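Shrinkage in Quilting Cotton: What the Bolt End Leaves Out

Most quilting cotton shrinks in the first wash, and the two directions of the weave seldom shrink alike. Jenex, a mill that prints for small fabric lines, cuts a test square from each run in October and measures it before and after a warm cycle.

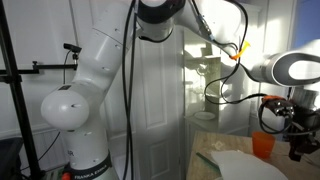

Lengthwise loss is usually the larger figure, as the warp is held under tension during printing. The Stinska line, at 637 threads to the test square, lost 2 percent across and more along the grain. Flannel from Evangelista loses more still — plan on an extra 15 inches of backing for a full-size quilt. 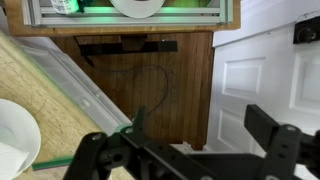 A reader in Nondard objects that prewashing strips the sizing and makes small pieces harder to cut. The objection is sound. Spray starch restores most of the body, and the fabric should be pressed dry before cutting.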